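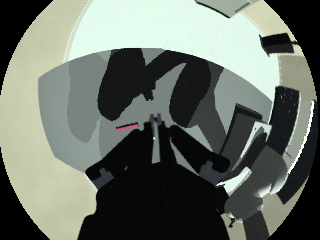

**Sim pick-and-place: what do you actually write in your rules sheet?**

**kudo_k** - 10th July

We're writing a good practice sheet for our simulated tabletop work, and I've been handed the job of collecting opinions. The old one is a page from Brarard that says "reset the table between episodes" and not much else. I've got 28 draft rules so far and I'd love to get that down to something people will read!

The ones I care about most:

- Save the wrist view and the room view together, or throw the episode out.
- Start with the fingers open and well clear of the table.
- Call objects by colour and shape, using one agreed list. I'm sick of "the stick thing".
- Leave shadows on.

What have I missed?

**moroz_a**

Good list, but I'd fight you on the shadows. We ran a batch with them off and labelling went much quicker, plus the thin pieces were way easier to find. Why make life harder?

**kudo_k**

Because the real bench has lights over it, and the arm gets between the lights and the parts all the time. If your policy has only ever met a pink bar on clean grey, I wouldn't trust it near the Koyama line.

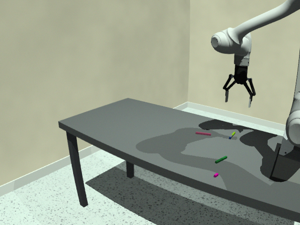

Anyway, the start pose rule is the one I'd keep if I could only keep one. Half our arguments over bad episodes come down to someone beginning with the gripper already down among the parts, and then you can't compare anything with anything.

**vojtech_m**

Agree on the start pose, disagree on fixing it exactly. Give it a box to vary in. Ours at Puritz is a clearance minimum and that's it - anything over 200 mm above the tabletop is fine, sideways is up to the operator. If every run starts from the same spot you learn the spot.

Also please write down who is allowed to bin an episode. We had 2735 of them by the end of February and three different people's idea of "bad".

**moroz_a**

Okay, the box I can live with. Still not sold on shadows. Couldn't you do both, tagged?

**kudo_k**

Tagged is fair, I'll put that in. On by default, off only with a tag.

**aoi_h**

Can I add one about coming down next to things? Our Manodeo sheet has a slow zone for the last bit above the surface and I reckon it's saved us a pile of silly collisions. The awkward case is fingertips nearly at the tabletop with a thin stick lying right beside them and a second small piece next to that.

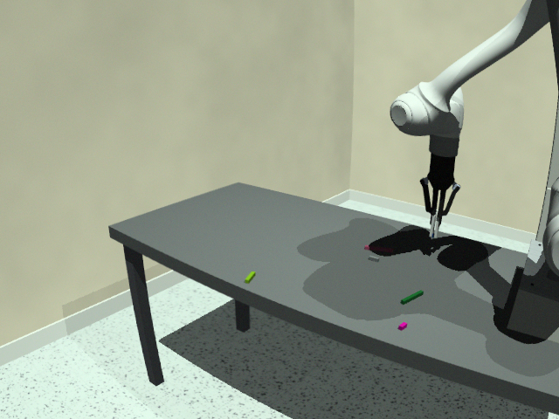
Our wording is "in the slow zone, no sideways moves faster than 8 mm a second, and if a neighbour is in the way go back up and come down again". People grumble about going back up (I grumbled!) but dragging a finger through the neighbours makes for rotten training data.

**vojtech_m**

Bit strict. A gentle nudge is a legitimate strategy, humans do it constantly. I'd allow contact with a neighbour as long as it's logged.

**aoi_h**

Logged by whom, though? Nobody on our crew ticks that box unless the software does it for them.

**vojtech_m**

Contact events come straight out of the simulator, so there's no box to tick. Ask Hatsue Kawaguchi for her script, she shared it with us and it only took an afternoon to hook up.

**kudo_k**

Brilliant, I'll message her. So the slow zone goes in as Aoi wrote it, with a note that logged nudges are under discussion. Antonina, would you mind drafting the colour list? You've got the strongest feelings about "yellow-green".

**moroz_a**

It's lime and I'll die on that hill. Draft coming after lunch.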